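Bench Days at Ukholm – Drinks, Mugs and Other Company

Welcome back to the gallery! We have been meaning to put up a page like this since March, when a few of you wrote to ask what our workroom looks like between projects, and it has taken us this long to sort through everything. The Ukholm room is small and a bit crowded, but we are very fond of it, and most afternoons there are three of us sharing the one long bench – tools at one end, snacks at the other, and a good deal of drifting in between. Cold coffee is the favorite, though tea has its loyal friends too. 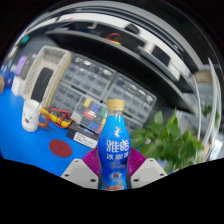
Iced coffee in the bright blue bottle with the gold cap, with the mug and the yellow multimeter behind it on the blue tabletop.

We do love that blue. The old surface was a tired gray that made every small screw disappear, and when we moved in we went through the whole Plistex color card before we agreed on anything (it took nearly 3 weeks, and there were strong feelings about green). It wipes down nicely after a spill, and a dropped part shows up right away, so we have never been sorry.

The multimeter gets used every single day, usually by whoever has just promised to put it away. If you are setting up a bench of your own, give the meter a regular spot and leave plenty of room for the leads – they wander. A coaster or two is a kindness to any tabletop as well, and so is a mug you are really attached to.

More pictures soon, once the Alico shelves are up and filled.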